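Residential Building Maintenance
Unit 6 handout: Caulks and sealants around windows, tubs and trim

1. Purpose of a sealant joint

A sealant joint closes a gap between two parts of a house that move at different rates. Wood trim swells across the grain in humid weather. Masonry moves very little. Vinyl window frames move the most of the common materials. The joint must stretch and compress with these changes and stay bonded on both sides.

Terms used in this unit:
Substrate – the surface the sealant bonds to.
Backer rod – foam rope pushed into a deep gap before sealing.
Three-sided adhesion – bonding to the back of the joint as well as the two sides. This restrains the bead and usually tears it.
Tooling – pressing and shaping the fresh bead.

2. Types

Acrylic latex. Paintable, cleans up with water, shrinks as it dries. Use on interior trim and baseboards.
Silicone. Does not take ordinary paint. Holds up well to standing water. Use at tubs, sinks and shower bases.
Polyurethane. Strong bond to masonry and wood. Hard to tool, slow to cure. Use on exterior joints.
Butyl. Stays soft. Use under flashing and at gutter laps.

New silicone bonds to itself but other products do not bond to silicone. If the old bead is silicone, all of it has to come off, including the film left on the tile.

3. Preparation

Cut the old bead along both edges with a utility knife and pull it out. Scrape what remains with a plastic tool. Wipe with the cleaner named on the cartridge and let the surface dry. On exterior wood, prime any bare spots first.

A gap wider than 1/4 inch needs backer rod. Choose rod slightly larger than the gap so that it stays in place by friction. Depth of sealant over the rod should be half the width of the joint, with a minimum of 1/4 inch.
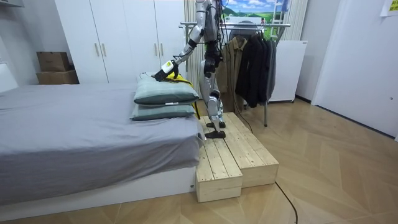
4. Application

Cut the nozzle at an angle, a little smaller than the joint. Keep steady pressure on the gun and move at a speed that fills the joint to both sides. Tool once, before a skin forms. Repeated passes drag the surface and leave ridges.

At a tub, fill it with water before sealing and drain it only after the cure time on the label.

5. Worked problem

The Asham house has 151 feet of exterior window joint, of which 126 feet is to be resealed. Joint width is 1/2 inch, depth 1/4 inch. Joint volume is 126 x 12 x 0.5 x 0.25 = 189 cubic inches. A 10.1 ounce cartridge holds 18.2 cubic inches. 189 / 18.2 = 10.4, so order 11 cartridges before waste, 12 with waste.

Repeat for the Brudlow house, 184 feet, same joint size. Bring the result on Saturday.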